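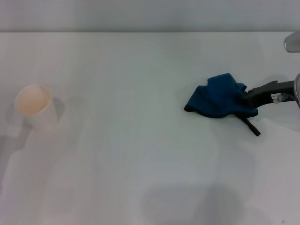
Cloth and cup task: the cloth held in the gripper, with the paper cup standing on the other side of the table.

Recording demonstrations by remote control: cloth and cup task

Dallden Teaching Laboratory, operator guidance
Prepared by Halfdan Ladefoged
Last revised 15 Jan 2021

Purpose

This page sets out the procedure for recording demonstrations of the cloth and cup task at the Dallden laboratory. It is intended for operators who have completed the safety induction and have already driven the arm without objects on the table. Operators who have not yet done so should begin with the introductory exercises.

In this task the arm picks up a cloth, carries it across the table and lays it over an upturned or upright cup, according to the session sheet. The present page deals with the upright cup only. The finished set will contain 290 accepted demonstrations.

Before the session

Book the station through the Nestirent booking page and enter the task name exactly as it appears on the session sheet. Sessions entered under a different name are stored in a separate folder and have to be moved by hand.

Wipe the table and allow it to dry fully. Remove tape, pens, papers and personal items from the work surface. The task uses one plain white paper cup and one dark blue cloth. Please do not substitute a printed cup or a cloth of another colour, even for a practice run, as practice runs are saved in the same place as recorded ones.

Check that the head camera shows the back edge of the table as a straight, level line. If the line slopes, inform the station supervisor before going further. Operators should not adjust the camera mounting themselves.

Soft shadows on the table are acceptable. Hard shadows from a desk lamp or an open blind are not, and the blind should remain closed throughout the session.

Placing the objects

Stand the cup on the left side of the table, nearer the back edge than the front, with its opening upwards. Place the cloth on the right. It should be dropped from a low height and left as it falls. Folding the cloth neatly, or smoothing it after it has landed, gives the arm a task that is easier than the one we wish to teach.

Leave the area between the cup and the cloth clear. Between demonstrations the cup may be moved by up to the width of a hand in any direction, and the cloth should be dropped afresh each time.

Starting a recording

1. Bring the arm to its rest position and open the gripper fully.
2. Select the task in the Curkeck control program and confirm the operator's initials.
3. Take hold of the hand controller and wait for the steady tone.
4. Press the record pedal once. Pause briefly before moving, so that the starting position is clearly recorded.

Picking up the cloth

Approach from the right and slightly above. Lower the gripper until the tips are close to the table, but do not press them against it. The force reading in the corner of the screen should stay below 95. If it rises above this figure, lift the arm, stop the recording and mark it as rejected.

Close the gripper on the gathered part of the cloth, taking in several folds where possible. A grip on a single thin edge often slips during the carry. The remainder of the cloth may lie on the table while the grip is being made.

Once the jaws have closed, raise the arm slowly. If the cloth slips out at this point, it is permissible to lower the arm and try again within the same recording. A second attempt is useful material – the arm will need to learn how to recover – but a third should not be made. Stop and start afresh.

Carrying the cloth to the cup

Move to the left in one smooth path, keeping the lowest part of the cloth above the height of the cup rim. Operators new to the task tend to look at the gripper while carrying. It is better to watch the hanging end of the cloth, as this is the part most likely to catch the cup and knock it over.

Slow down before reaching the cup. When the cloth hangs above the opening, lower it until the fabric touches the rim, then open the gripper gently. Draw the arm straight up before returning to the right. Moving sideways too early may drag the cloth off again.

Ending and marking the recording

Return the arm to rest and press the pedal a second time. The program will ask for one of the following marks:

Accepted – the cloth covers the opening and the cup is standing.
Partial – the cloth rests on the cup but leaves the opening partly uncovered.
Rejected – the cup has fallen, the cloth has missed the cup, or the force limit has been passed.

Partial recordings are kept and reviewed separately. They do not count towards the total on the session sheet. Operators are asked to mark what they see on the table and to leave any question of usefulness to the reviewer.

Breaks and faults

An operator should drive for no longer than 2 hours in one day. Tired hands produce jerky paths, which are difficult to correct later.

Should the arm stop responding, release the hand controller, step back and press the red stop button. Do not reach across the table to free the cloth until the status light has gone out. All stops must be entered in the station log, including those cleared at once.

Related guidance

Introductory exercises for new operators
Reviewing partial recordings
Steinarsdóttir hand controller: fitting and care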